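The Stop That Came Late
How two robot arms pulled against each other for most of a second, and why each of them reported a normal day

5 Oct 2020

The log entry that started the inquiry at Casa is number 1706. It records a protective stop on the right arm of a two-armed test station, followed by a protective stop on the left arm, followed by an operator reset. The cause field says "position deviation, joint 4." The run was marked incomplete and the station went back to work within a few minutes.

Khang Trương, the test engineer responsible for the station, did not look at the entry until the end of the week, when he was sorting stops by joint. What caught his attention was the torque trace. Joint 4 on the right arm had been climbing for 0.8 seconds before the stop. Joint 4 on the left arm had been climbing with it, at nearly the same rate and in the opposite sense. By the time either arm shut down, the calculated load between the two wrists had reached 105 newtons.

The task being run at the time called for plastic film.

Casa builds and tests two-armed systems for light household handling: bags, bin liners, lids, soft packaging. Its arms come from Zaria, its grippers from Hurovon, and the coordinating software is its own. The station where the stop occurred is set up against a wall, on carpet, with a bag on a hook and a round container on the floor below it. Most of what the arms handle there is light enough to be moved by the air from a heating vent.

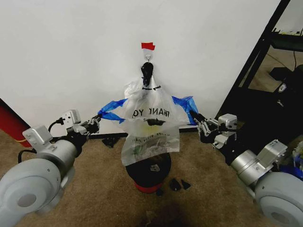
The difficulty with film is that it transmits force in one direction only. Pushed, it folds. Pulled, it goes from slack to tight over a very short travel, and from that point it behaves much like a strap until it stretches or tears. An arm holding a loose sheet reads close to zero at the wrist no matter where it moves within the slack. With a gripper on the end of a blue strip at each side and both strips running in toward the hanging bag, a few millimeters of outward motion can be the whole difference between no load and a large one. The controller has to notice the change in that distance, and it has to notice on both sides.

On the Casa station each arm did its own noticing. Every Zaria arm carries a force estimate derived from motor current, and Casa had added a wrist sensor between the last joint and the gripper. The wrist sensor was set to trigger a stop at 110 newtons. The figure came from the risk assessment for the arm used alone, where the foreseeable hazard was a hand caught between the gripper and a fixed surface.

The assessment had been done properly for that case. It was then copied for the second arm, and the two documents were filed together as the assessment for the pair. There was no section for the two arms acting on each other through something both of them were holding.

"The limit was per arm, and each arm stayed under it," Trương says. "If you read either log alone, the system did what it was told. It stopped on position, late, because the joint could no longer follow the path."

What the wrist sensors were reading

The first suspicion fell on the film. A heavier gauge had been brought in during September, and the operator on the run thought it had snagged. Trương repeated the move with the old material and got the same rise in torque, with a lower peak. The old film tore sooner. That explained why the fault had not shown itself before: a weak workpiece had been serving as the fuse.

The second suspicion fell on the grippers. The Hurovon hands close on a commanded force and then hold position, and an early firmware version had been known to keep tightening if the object thinned under the fingers. Casa swapped the hands between arms and saw no change. The fingers were holding at the commanded value and nothing more.

The third test was duller and took two days. Trương fixed a calibrated spring scale between the grippers and had the arms draw it outward in small steps, comparing the scale with both wrist sensors and both current estimates at every step. The current estimates agreed with the scale to within a tolerable error. The wrist sensors did not. Both read low, and by an amount that varied from one trial to the next.

The reason was in the startup sequence. Each wrist sensor is zeroed, or tared, to remove the weight of the gripper and its cable. Casa's software did this at power-on and again after every successful grasp, so that the weight of the held object would also be removed. For a single arm lifting a single object this is normal practice. With two arms holding the same object, the second tare takes place after both grippers have closed, and any tension already present at that moment is removed from the reading as though it were weight.
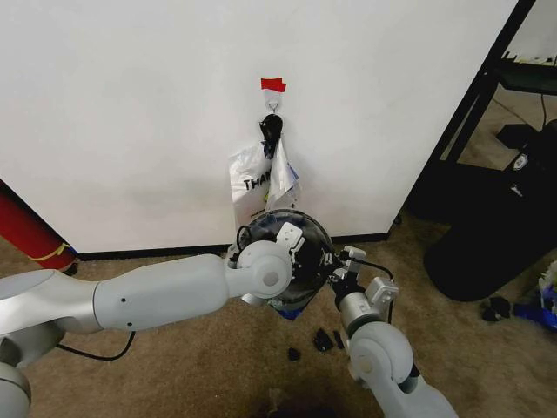
The error could repeat. A regrasp triggered a new tare, and a task with several regrasps could fold a little more tension into the zero each time. On the run behind entry 1706 the operator's script had called for three. By the last of them the wrist sensors were treating a substantial pull as the resting state, and the 110 newton limit was being measured from there.

A rigid object makes the problem worse. Film at least gives warning in the form of stretch. When the same arms close on a hard-sided container from opposite sides, a disagreement of a millimeter in where each believes the center to be becomes squeeze, and the squeeze is then tared away. Trương went back through earlier runs with containers and found the same signature in the joint torques, at lower levels. None had ended in a stop.

Sixteen milliseconds

A wrong zero accounts for the load being underreported. It does not account for the load building in the first place. The two arms were following a shared plan in which the distance between the grippers was supposed to remain constant.

Here the inquiry turned to timing. Each Zaria arm has its own controller, and the controllers take their commands from one computer over separate connections. Casa had assumed that both received each update at the same moment. Measured at the controllers, the right arm was running 16 milliseconds behind the left.

At the low speeds used for inspection moves, a lag of that size is too small to matter. At 250 millimeters per second it is 4 millimeters. If both arms are moving sideways with the left one leading, the distance between the grippers opens by that amount for as long as the motion lasts. With slack in the film the difference is absorbed. With the film already drawn close to straight, it is not.

The lag was traced to a network switch that had been replaced in September. The new unit held packets on one port slightly longer than on the other under load. It was within its published specification, and it had been listed in the change record as a like-for-like replacement, which meant that no timing check was required.

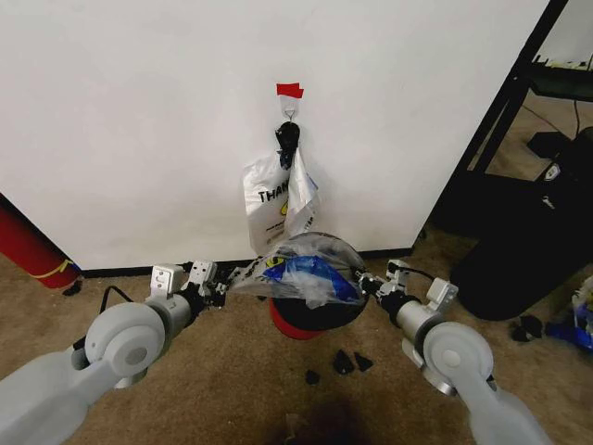
Put together, the sequence is short. The grippers close with some tension between them. The sensors are zeroed with that tension included. The arms begin a sideways move, the lag opens the distance between them, and the tension rises. Each controller sees its own arm falling slightly behind its path and adds current to correct it, which raises the tension again. The wrist sensors, reading from a false zero, stay below the limit. The move ends only when one joint falls far enough behind to trip the position check.

No one was hurt. The operator was standing outside the marked zone with a hand near the stop button, as the procedure required, and had not seen anything that would have prompted its use. The arms were not moving fast and the motion looked correct. A person reaching in to free a snagged bag, with the arms apparently at rest and the displays showing a few newtons, would have had no indication of the energy stored in the two arms. Casa's report gives more space to that case than to the stop itself.

What was changed

Casa made four changes before returning the station to use.

The tare after grasp was removed for any task in which both arms hold the same object. The sensors are now zeroed with the grippers open and empty, and the known weight of the held object is subtracted from a table. This is less convenient. Every new workpiece has to be weighed and entered.

A limit was added on internal force, meaning the part of the two wrist readings that is equal and opposite. It is calculated from both arms together and is set well below the single-arm limit. For film it is low enough that early versions tripped on the drag of the gripper cables, and the cables had to be rerouted before the value could be kept.

Both controllers now take their time from a common clock. Commands carry the time at which they are to be executed, so late arrival of a packet no longer shifts the motion. If a command arrives after its time, both arms stop.

The last change concerns what happens after a stop. Previously each arm locked its brakes in place, preserving whatever load had built up between them. The arms now hold the stop, and the operator must run a release step that relaxes the internal force along the line between the grippers, at low speed, before the zone can be entered. The display shows the value falling, taken from motor current so that it does not depend on the wrist sensors.
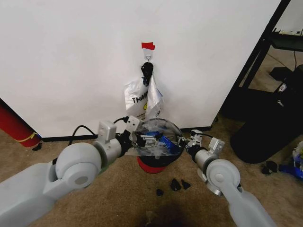 The release step has produced the most argument. Moving an arm after a safety stop runs against long habit, and the reviewer at Palma, the outside firm that checked the revised assessment, initially refused to accept it. The objection was that a stop should leave the machine in a state where nothing moves. Casa's answer was that two braked arms with a loaded object between them are not in such a state, because the object may tear or slip at any time. The compromise requires the release to be commanded with a held button from outside the zone and limits the travel to 5 millimeters per arm. If the load has not dropped by then, the gripper on one side is opened.

Palma also asked for a replay of the original conditions with the new limits active. The old switch timing was imitated in software and the heavier film was used. The internal force limit tripped on every trial before the joint torques had risen far enough to be visible on the old plots. With the clock fault left in and the internal force limit turned off, the load built up as it had before, though more slowly, the false zero having been removed.

Remaining questions are practical ones. The weight table does not handle a bag whose contents shift or are added to during the task, and the team has been widening the tolerance by hand for those runs. Trương regards this as a weak point. He has proposed a brief hold before each sideways move, during which the arms would bring their grippers slightly together and confirm that the equal and opposite reading returns to zero. On film the check is quick. On a container with stiff walls it risks squeezing the thing it is meant to protect, and the permitted travel for that case has not been settled.

The like-for-like category has been struck from the station's change form. Entry 1706 has been reopened, and its cause field now runs to two lines.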